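Review: Nokunus two-arm picker, after a spring on the produce side

Short version - decent machine, bad manual, and it changed my job more than I was told it would. Writing this on break so forgive the mess.

We got ours through Vorik in May. I train pickers for online grocery orders, 40 people across two shifts. The unit works the practice corner with the fake vegetables, same place new hires start.

**Setup.** Long. Manual is 373 pages and the part on baskets is near the back. Had to call Vorik twice for the login.

**Picking.** Firm stuff fine. Carrots okay if they aren't tangled. Leafy things are where it slows down, and where I'd still put a person every time. It does hold its own basket, so no cart to park and no second pair of hands. Didn't expect to care about that. I do.

**Speed.** Slower than my slowest trainee. It doesn't mind repeating the same pick 540 times in a week though, and my people very much did.

**The people part.** No one lost hours so far. What went away is the dull early shift, restocking practice crates before anybody's awake. What came instead is watching. Two of my best pickers now spend half of Friday checking its picks and fixing the log, and they got a pay bump only after we asked for it. Ask first. Some like it. One asked to go back to the floor, and I get it - standing next to a machine is tiring in a diffrent way.

New hires copy it, too. They go slower and look before they grab. Fewer bruised tomatoes once they move on to real ones, at least on my shift.

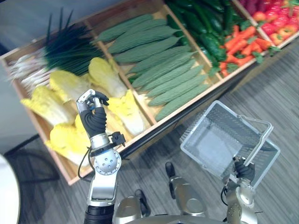

*Barrientos*

Napa cabbage is my test for any picker, human or not. Wide, awkward, leaves everywhere. Long green onions next door don't help, the hand has to come in over the top. Bitter melons stack neat and are a nicer first lesson.

**Cost.** Service plan is $2000 a quarter, more than I'd like. Drimico quoted us less but wanted thier own crates and stands. No thanks.

**Would I get it again?** Yes, with the training hours written into the contract. Four stars. Manual gets one.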